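Two-Arm Plant Machine Takes Shape at Flilleo Workshop

Members of the Flilleo shared workshop in Hadbridge are building a pair of robot arms that should learn to move potted plants on and off a shelf. The build started in January in the back part of the workshop, between the laser cutter and the old paint store, and it now takes up most of the evening hours there.

The project has the name Sadelska, after the street where the first workshop of the group was located. It began as a small idea. One of the members keeps many flowering plants at home and wanted a machine that could turn the pots toward the window while the family is away. The first plan was a simple turntable. After two evenings of discussion the turntable was forgotten, and the group decided to try it with arms.

Until now the project has cost the members 1,049 dollars from the common budget, without the arms themselves. These were bought second-hand, in two separate purchases, and each one needed repair before it could be used. The largest part of the money went to motors, to power supplies and to the metal profiles. The members also paid 240 dollars for cables, and they say that they did not expect this number at the beginning.

Both arms are mounted on one long aluminum rail at the front of the work area. This was a change from the first version, where each arm stood on its own table. When somebody leaned on one of the tables, all the positions had to be measured again. With one rail the distance between the two bases stays the same, and the group can keep its settings from one evening to the next.
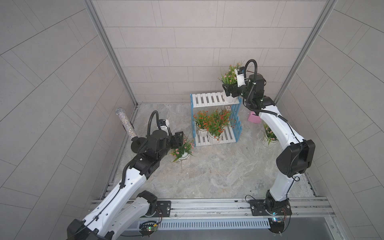 Each arm has a gripper with two parallel fingers and a small camera on the wrist. For the moment the arms do not decide anything alone. A member guides them by hand controls, and the computer saves the movement together with the pictures from the cameras. Later these recordings will be used to train a program which should repeat the same work without a person. The group has saved 738 recordings so far. Roughly a third of them will probably be removed, for the reason that the early ones were made when the wrist cameras were not yet fixed in a good way.

The task sounds easy, but the members have a long list of small difficulties. A pot can slip if the fingers close too low. Leaves and flowers can hide the edge of the pot from the camera. The shelf is also a problem of its own: to take a plant from the lower level, an arm must come in almost flat, and there is little space for the wrist. The top level is easier, and most of the training until now was done there.

A plant stand with two levels was chosen because many people have something similar at home. The group wants to avoid a test that works only with special furniture. For the same reason the plants have different shapes and colors, and they are placed in a new order at the start of every evening. White pots were used for most of the tests this season. The members would like to add clay pots and some dark ones, which may be more difficult to see for the cameras.

The work area has pale gray walls and a gray floor with a marble pattern. Visitors to the workshop often ask if this was a bathroom before. It was not. The members wanted a place that looks like part of a home, and they put a lot of time into it. The electronics are kept near the rail, where they can be reached from the front. A cover for the small boards is planned, and also a better way to hold the loose wires, before the project is shown to school groups.

The next step is to let the two arms work together. At the moment one arm usually waits while the other moves. The group would like one arm to hold the stand still while the second arm takes the plant, or one to pass a pot to the other. For this the timing must be better than it is now, and the software has to know where both arms are, so that they do not hit each other. There was one such contact in the spring. It cost the group a broken finger on a gripper and one evening of printing a new one.

The drawings for the camera holders and the gripper fingers will be published on the Flilleo website when the present version has been tested. The Cifuentes hardware store in Hadbridge has offered a lower price on screws and profiles to anyone who wants to build the same rail.

The workshop is open to visitors on the first evening of each month, from 6 p.m. Entry is free. People who wish to try the hand controls should write their name on the list at the door when they arrive, as there is place for only 2 persons at the same time. Children can take part together with an adult.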